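Papers > Household Studies > Section 3
Filed under: Kitchens & Storage
Prev Next Contents PDF Cite

3. Where the cups end up

I went into the Jeltberg survey sure that people put things where they use them. I was wrong, and pretty happily so! We got 3,855 storage diaries back, and the pattern I kept running into was habit carried over from an earlier home — mugs went left of the sink if they'd been left of the sink before. The Clistwood households (all in newer apartments) did this just as much as the older ones in Dolosell. I reread 11 of the diaries myself one evening in August and kept finding the same thing.

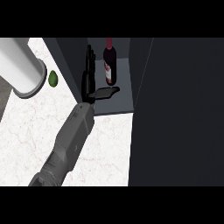
Figure 2. An open cabinet compartment and a white marble countertop.

Do people rearrange their cabinets after the first month? Very few of them do, and the ones who do mostly swap two shelves and leave the rest alone.

I come back to the swappers in Section 4, with the Gunawardena shelf index.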